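Section 2: Setting up your stock list in Undon

If you've made it through Section 1, you have an account, a password you'll forget by Monday, and a blank screen with a big plus sign on it. Good! Now we fill it up. I've set up Undon for my own coffee stall and then for a couple of friends' places, so I've made most of the mistakes already and you're welcome to skip them.

Have a pen and your last supplier invoice next to you before you start. The app will let you type in item names from memory, but you'll end up with three spellings of the same syrup and a very confusing report.

1. Tap the plus sign and pick New List. Call it something plain. Mine is called Stall.

2. Choose your counting unit. You get Single, Sleeve, Box and Weight. Pick the smallest unit you'd ever count by hand.

Note: you can change the unit later, but the old counts don't convert. If you had 11 boxes and you switch to Single, Undon now believes you own 11 of the thing. I found this out in December with a line out to the parking lot.

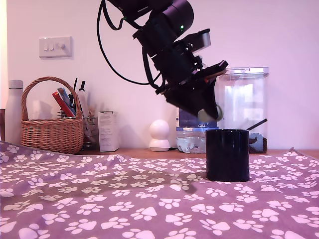 Muthu Iyengar wrote to me after the first version of this guide: I'd tell people to start with Single for everything and only move to Box once they've done a full month. I went the other way and spent a whole evening retyping.

I've come around to that. Start with Single.

3. Type in your items from the invoice, top to bottom, using the supplier's wording. There's a nickname field underneath for whatever you call it at work, and search looks at both.

4. Set a low mark for each item. When the count drops under it, the line turns orange. Leave it blank for anything you buy on a whim – seasonal sprinkles, for instance – or your screen will be orange all year.

Caution: don't use the Import button with a spreadsheet of more than 4,000 rows. It won't warn you, it just stops, and the last items are missing with no message at all. Split the file and bring it in as two lists, then use Merge.
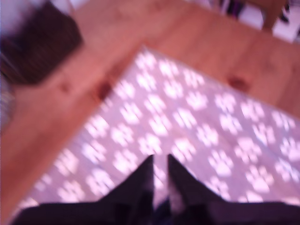 5. Do a first count. Stand at the shelf with your phone and go left to right. Hit Save at the end of each shelf, even though the app says it saves by itself (it does, mostly, if the signal's good). My first list was 78 items and took me most of an afternoon, with a lunch in the middle.

6. Turn on Linked Items if you sell things that leave the shelf together. It's under Settings, then Sales, then a little gray arrow that's easy to miss.

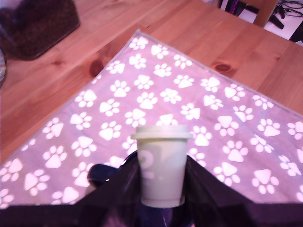

Linking is the part I get the most messages about, so I'll go slowly. You pick a main item, tap Link, and choose whatever gets used up along with it. From then on, one sale takes one off each count. Take a small to-go size like that pale green cup: the cream lid is its own line on your list, so link it to the cup and both go down together. Roswitha Wyss links her napkins too, but I find people grab a handful whatever you do, so I count those by hand.

7. Ring up one pretend sale and check that every linked line dropped by one. Then void it from the Today tab, and check that the numbers went back up.

If a count is stuck after the void, close the app all the way and open it again before you fix anything by hand. Section 3 covers adding a second person to your list.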